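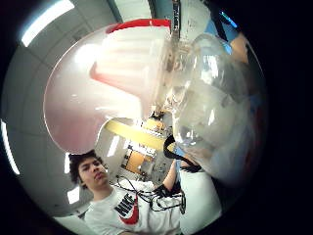
Punus hand-held gripper kit: data card and notes for users

Status: second release of the sample recordings, with the notes we keep for people who rent or buy the kit. Maintained by Drita Todorova at Fludent. Corrections are welcome and usually go in the same week.

What the kit is

Punus is a gripper you hold in your hand and work with a trigger. A wide-angle camera is fixed to the body and records while you pick things up and put them down. The recordings are meant for training robot arms to do the same jobs. Fludent sells the kit, rents it by the month, and will also do the recording for you if you send the objects.

The sample recordings come with every kit. They can be used on their own, but they were put together so that buyers can see what the output is like before they start their own sessions.

What comes in the case

- 2 grippers, left and right
- 4 pairs of soft fingertips
- Charger and data cable
- Memory cards, already formatted
- Printed calibration sheet
- Carry strap

The laptop software (Medve) is a separate download. The licence is in the file LICENCE in the top folder. A rental kit has the same contents, but the fingertips may be part worn. If you need new ones for a rental, say so when you book.

What was recorded

Ordinary handling jobs at bench height: picking up, passing across, turning over, opening bags, putting away. The objects are mostly household plastics, packaging and soft goods. Most of the sessions took place in our workshop at Arville and the rest in rooms lent by customers, with whatever lighting was there. We did not tidy up for the recordings.

Each session is one person with one or both grippers. Other people are often in view.

Folder layout

sessions/ has one folder per session. Inside each you will find:

- video, one file per gripper
- finger opening, as a plain text table
- position track, worked out by Medve from the video and the motion sensor
- notes.txt, written by the person who did the session

The tables share a clock with the video. If a position track is missing, Medve could not solve it and we left the session in anyway. The notes file says so on its first line.

How the picture looks

The lens is very wide and the image is round, with black outside the circle. Straight things such as ceiling lights come out curved near the rim. Medve can flatten the middle of the image, but you lose the outer part, and for most training work we leave it as it is.

When the gripper is turned upwards, the camera sees the ceiling and the faces of anyone close by. Bear this in mind when you plan where people stand.

Known problems

- Clear plastic. Bags and thin wrapping throw back bright spots that move as the gripper moves. Position tracks can jump when a bag fills much of the view.
- Glossy white objects close to the lens. There is little for the tracker to hold on to. Moving back a short way normally brings it back.
- Ceiling lights. Exposure is set automatically and takes a moment to settle after the gripper has been pointed at a lamp.
- Loose cables. They get in front of things and the software does not mask them.
- Finger opening reads slightly high on the left gripper in the earliest sessions. The affected folders are listed in ERRATA.

Consent and privacy

Everyone recorded at Arville signed a form. Customers who lent rooms collected forms from their own staff. Faces have not been blurred in the version supplied with the kit. If you intend to publish any of it, ask for the blurred copy, which has the same file names. Anyone who wants to be taken out can write to the address in CONTACT and we will remove the sessions they appear in from the next release.

Clothing logos and printed packaging have been left alone.

Getting started

1. Charge both grippers fully.
2. Install Medve and open the calibration page.
3. Hold each gripper over the printed sheet for 15 seconds.
4. Record 3 short trial pieces and check the tracks before doing any real work.
5. Copy the cards at the end of each session. The grippers do not warn you when a card is nearly full.

Support

Email is answered on working days. The phone line is also open on Saturday mornings, for kits on rental only. Please quote the number inside the lid of the case.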